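Fitham Adult Learning, Interiors and Building Care
Handout 7: Carpet Tile, and What It Is Trying to Tell You
Instructor: Harriet Dvorak

Read this before class. Bring a tape measure, a utility knife with the blade retracted, and knees you are on good terms with. Last year's group skipped the section on starting points and then laid a very nice floor that arrived at the far wall with a gap the width of a pencil. They were proud of it until somebody dropped a pencil.

1. Why tile at all

Broadloom comes off a roll and looks wonderful until someone spills a cup of coffee on it. Tile comes in a box, and when the coffee arrives you pull up one square and put down another. That is the whole sales pitch. Everything else in the brochure concerns how the color will make your employees feel.

Tile also goes down over raised access floors, up narrow stairwells and into the back of a small car. The trade-off is seams. Every square has four edges, and every edge is a chance to be slightly wrong. A bad seam in broadloom is one mistake. A bad first row in tile is the same mistake repeated until you run out of floor.

2. Reading the arrow

Turn a tile over and you will find an arrow printed on the back. It shows the direction of the pile, which is the way the fibers lean. Your eye picks up pile direction long before your brain has an opinion on it, so a tile laid the wrong way looks like a tile of a different color. Students regularly accuse the manufacturer at this point. Turn the tile before you write the letter.

The usual layouts, with the names we will use in class:

Monolithic. All arrows the same way. Done well, it passes for broadloom. Any tile that has been turned by accident will be spotted from the elevator.

Ashlar. Arrows the same way, each column shifted by half a tile. Good in long rooms, and it makes the starting line fussier.

Random. Arrows wherever they land. This takes more discipline than you would expect. Left alone, people make patterns, and by the fourth row you have usually spelled something.

Quarter-turn. Each tile is rotated ninety degrees from its neighbors. With a streaky or striped tile the lines run one way and then another, and the floor takes on a quiet checkerboard even though every tile came out of the same box. Gray on gray does this nicely: you get light stripes, charcoal stripes and a shift in shading that changes with the light. Near a bright patch the effect can wash out almost completely, so judge the layout from more than one spot before you sign off on it.

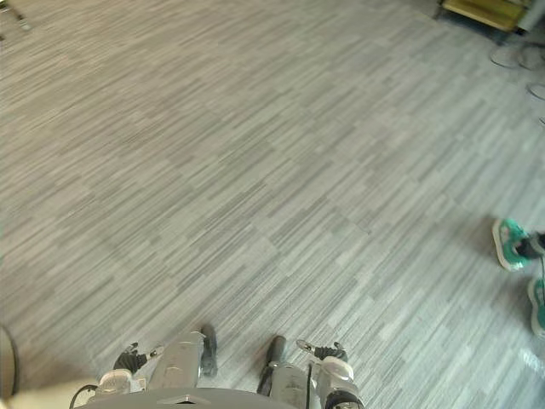
3. Finding the middle

Measure the two long walls and mark the center of each. Snap a chalk line between the marks. Do the same for the short walls. Where the lines cross is your starting point, and it should be square. Check it with the 3-4-5 method from Handout 4, which Marcus Whitfield will demonstrate again for those who were parking.

Now dry lay a row out to each wall. If the last piece comes out narrower than half a tile, shift your center line by half a tile and try again. Slivers at the edge look mean and they come loose first.

4. Adhesive, or as little of it as possible

We will use a pressure-sensitive adhesive, rolled on thin. Wait until it turns clear and tacky. The waiting is the hard part, and the class has historically been poor at it. A tile laid into wet adhesive will slide, ooze at the seams and then grip for the rest of its natural life, and the next owner will think of you often.

Work in a stair-step from the center, one quadrant at a time. Set each tile straight down, snug against its neighbors with no pile caught in the joint. Don't squeeze. Compressed tiles wait until you have gone home and then peak.

5. Care

Vacuum with the beater bar just touching the pile. Blot spills from the outside in. Keep spare tiles from the same dye lot, labeled and flat, somewhere you will remember. When you swap one into a quarter-turn floor, copy the direction of the tile you lifted. A single wrong turn makes two stripes run together and the checkerboard gets a hiccup.

For practice before next class

Sketch a room of 19 by 7 feet. Mark the center lines, choose a layout, and draw an arrow in every square. Dwayne Mercado has the graph paper. Swap sketches with someone and look for the arrow they got wrong. Corrections in pencil, please.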